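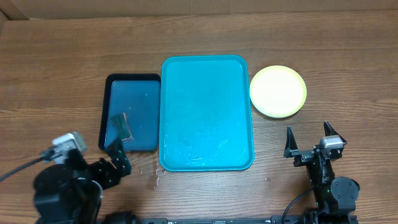

Turquoise tray and smaller black-bordered tray, side by side on the wooden table.

From: Hannelore Wendt
To: Drareo Kitchen and Workroom Users list
Subject: Re: Trays left out after use

Dear colleagues,

Thank you to Mitra Kordestani for raising the matter quoted at the end of this message. Effective immediately, the following applies to all groups using the wooden tables.

Trays are to be emptied, rinsed and wiped before they are put away. A tray with water marks on its base is not considered finished and should be dried with a cloth from the drawer. Sponges are not to be stored inside a tray overnight. Please squeeze them out and stand them on the rack by the sink.

Large trays go on the lower shelf and small trays on the upper one. The shelf holds 12 trays in total. Any tray that does not fit should be reported to Kumaresan Poojary, who keeps the stock list.

Replacement sponges have been ordered from Kazemi and are expected in August. Until then, each group is limited to 2 per session.

Sincerely,
Hannelore Wendt
Facilities Office, Drareo

On behalf of the evening group, Mitra Kordestani wrote:
> We would appreciate a clear rule on the trays. Our members have
> twice spent the first 20 minutes of a session washing and drying
> before work could begin. It is also uncertain whether the
> sponges are shared or belong to a particular group.
> Sepehr Heydari has asked the same question for the morning group.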